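Magazine > Features > Automation

Search articles Enter keyword

The Second Budget

A food company set out to buy one robot arm for its test kitchen. The planning took longer than the purchase, and the arm was the easy line to fill in.

By Yesenia Villca
8 April 2022

The first quote that Gladys Huamán received for a kitchen robot fit on one page. It listed an arm, a controller, a gripper and a stand, with a total at the bottom. She took it to her manager at Lallura, a maker of soups and prepared sauces, and was told to come back when she knew what the project would cost.

"I thought I was holding what it would cost," she says.

Huamán runs the company's test kitchen, where recipes are cooked over and over before they go to the plant. Much of the work is stirring, turning and lifting, done the same way every time, and her cooks were spending whole afternoons at one pot. She wanted an arm to take over some of that. She didn't want a production line. What she wanted was an ordinary stove with a machine next to it that could use ordinary tools.

That is a harder thing to buy than it sounds. Industrial arms are sold mostly for jobs in which the part arrives in the same place and leaves in the same place. A kitchen has loose pots, handles that point in different directions, food that rolls around and a burner that may or may not be lit. The price of the arm doesn't tell you much about the price of dealing with all that.

Fredy Londoño, an integrator at Clondano, spent two visits measuring before he would put a number on anything. He asked how deep the counter was, how low the microwave hung over the range and which burners the cooks used most. He also asked what Huamán would do with the arm on days when it had no job. She had no answer to that one, and he wrote it down as a floor space question.

His advice was to split the money in two. The first budget covers hardware and is spent once. The second covers everything that makes the hardware useful: simulation, tooling, guarding, training, floor work, spare parts and the hours that staff lose while they learn. In his experience buyers fill in the first budget carefully and guess at the second. He would like to see it done the other way around.

Lallura started with simulation. Londoño's team built a virtual kitchen and ran the planned tasks there before any equipment was ordered. The model didn't need to match the real room down to the floor tile. It needed a range of the right general type, cabinets, a counter, something hanging over the cooktop, and cookware with real handles and rims for a robot to bump into.
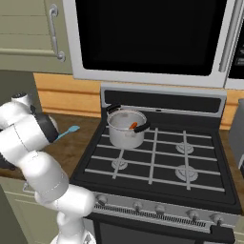
The simulated work paid for itself early, Huamán says, because it changed the order. The arm on the first quote had more reach than the job called for, and the extra length became a nuisance under anything mounted above the stove. The gripper went the other way. The one on the quote was the cheapest in the catalog, and in the model it held a utensil handle poorly at the angles the cooks wanted. She moved money from one line to the other and the total barely changed.

There were limits. A simulated sauce doesn't stick the way a real one does, and steam and grease weren't modeled at all. Radoslava Tóth, who handles equipment purchasing for the company, was the one who kept bringing this up. She asked that every result be marked as either settled or still to be tested in the kitchen. Reach and clearance were settled. Grip was half settled. Cleaning went in the other column and stayed there until the arm was installed.

Tóth has bought mixers, kettles and filling machines for most of her career, and she treated the robot the same way. She asked each bidder what wears out, how long a replacement takes to arrive and who is allowed to fit it. Two bidders answered in writing. A third sent a video. The contract went to Henao, which was not the lowest bid, because its fingers and pads could be changed by kitchen staff with a hex key.

The purchase was approved in December, with one condition that Tóth wrote herself. Final payment would follow an acceptance test, and the test would be spelled out before the order was signed. It called for 20 cooking sessions in the real kitchen, using the cooks' own recipes and their own pots. A session counted only if no one had to step in.

"If you leave the test for later, you end up arguing about what you bought," she says. "The vendor remembers a demonstration, and you remember a promise."

The stand brought the first surprise. The test kitchen floor slopes slightly toward a drain, and the mounting plate had to be leveled and sealed so that water couldn't collect under it. That came to $1,583, which was in nobody's plan. It was a small sum next to the arm, but it had to be found, and finding it took a meeting. Londoño now looks at the floor on his first visit.

Tooling cost less than expected. The team had set aside $2,000 for custom utensils with squared handles, and most of it was never spent. With the better gripper, store-bought spatulas and spoons did well enough once the handles had been wrapped. Huamán keeps a drawer of them, sorted by thickness.

Training cost more. The plan allowed for one operator. Yesenia Llanos, the senior cook, learned the system first and was good at it, and for several weeks the arm ran only when she was on shift. When she was away it stood idle. A second cook was trained, then a third, and each of them lost days at the stove. Huamán would now budget for three people from the start – and would schedule them together, so that they could ask each other the questions they didn't want to ask the integrator.

Llanos has her own view of the planning. She was brought in after the arm had been chosen and thinks that was late. The cooks knew that the rear burners are used for long simmering and the front ones for anything that has to be watched. They knew which pots have handles that get in the way. Some of that reached the simulation and some of it had to be put in afterward, at an hourly rate.

Other small kitchens have begun asking Lallura for its numbers. Tóth won't share the full sheet, but she does share the headings. A ready-meal firm called Livovis has copied them for its own planning and added a line for insurance, which Lallura had left inside general overhead. Tóth has since added it to hers.

Her other suggestion concerns timing. Service contracts are usually offered at the moment of sale, when the buyer knows least about how the machine will be used. She asked for a short one with a fixed renewal price and got it. By the time it comes up, the kitchen will have a record of stoppages to bargain with. Llanos keeps that record in a notebook beside the stove, with the date, the recipe and what the arm was holding.

The next request is already written. Huamán would like a second gripper, so that one can be cleaned while the other is in use. It is on her list as a second budget item, under spares, with the cleaning hours filled in first.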